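Why does a colander have holes?

I was washing up on Sunday when my neighbour's little girl, Suha, picked up the colander from the draining rack and put it on her head. Then she looked at me very seriously from underneath it and asked, "Is it broken? It's got holes."

What a good question! I've had a colander in my kitchen for years and I'd never once stopped to wonder about it. So I dried my hands and we had a proper think, and now I'm going to have the same think with you.

Let's start with a bowl. A bowl is for keeping things in. Pour in some soup and the soup stays put, because there's no way out. Water is very good at finding a way out, by the way. It doesn't have a shape of its own, so it slides and spreads and dribbles until something stops it. In a bowl, the sides stop it.

Now picture a pan full of pasta. You need lots of water to cook pasta, but you don't want to eat the water (yuck, soggy sauce). You want to keep one thing and get rid of the other. Grown-ups call this separating, and it's a job you'll see all over the place once you start looking.

The colander does it with size. Each hole is big enough for water to run through and too small for a piece of pasta. So the water goes down the sink and the pasta stays behind, steaming away. Please let a grown-up do the pouring, though. That water has been boiling, and the steam that comes up is hot enough to hurt.

Suha wanted to know what happens with rice. We tried it with dry rice over a tray, and a good few grains shot straight through and bounced on to the floor! Rice is smaller than pasta, so it needs smaller holes. For rice I use a sieve, which has a net made of very thin wire. Flour goes through a sieve, but the lumps don't. Tea leaves need a tiny strainer with even finer gaps. All of them are cousins of the colander, and they all work the same way.

I once met a man called Nabil Atallah who mends old kitchen things at the Fornberg market, and he had a colander with exactly 1000 holes. It said so on the label. I asked if he'd checked and he said he got as far as 55 and then someone came along to buy a teapot.

Where do the holes go?

Have a look at the ones in your own kitchen. Some have holes all over, some have them in stars or flowers, and some have them up near the rim as well. It's handy to have some at the bottom, because water always runs down to the lowest place it can reach. Lots of colanders also have little feet or a ring to stand on. That lifts them up, so the water can get away from underneath.

And handles! Most have two, one on each side, so that you can hold on with both hands. Wet pasta is heavier than you'd think.

Try it yourself

You can find all this out without any cooking. Get your play kitchen things out on a table you don't mind getting messy.

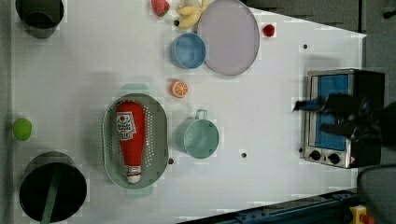 Pick something from your pile and guess first: will it stay in the colander, or will it fall through? A toy strawberry will stay. So will a lime, or a banana. What about a bead, or a dried pea, or a pinch of sand? Say your guess out loud before you drop it in, because it's much more fun when you're wrong. (I was wrong about the lentils.)

Next, take it over to the sink or out to the garden. Use the hard plastic things for this part and leave the soft cuddly ones somewhere dry, or they'll take until next week to stop dripping. Fill a mug with water and tip it into a bowl. Then fill the mug again and tip it into the colander. Which one can you drink from? Which one makes rain?

If you're about 7 or older, here's a harder one. Mix sand, dried peas and some small stones in a bucket, and see if you can sort them into separate piles using only a colander and a sieve. You'll have to decide which to use first. Suha did it the wrong way round, said a word I won't write down, and started again.

She still wears the colander as a hat. I've told her it makes a very good one, as long as it doesn't rain.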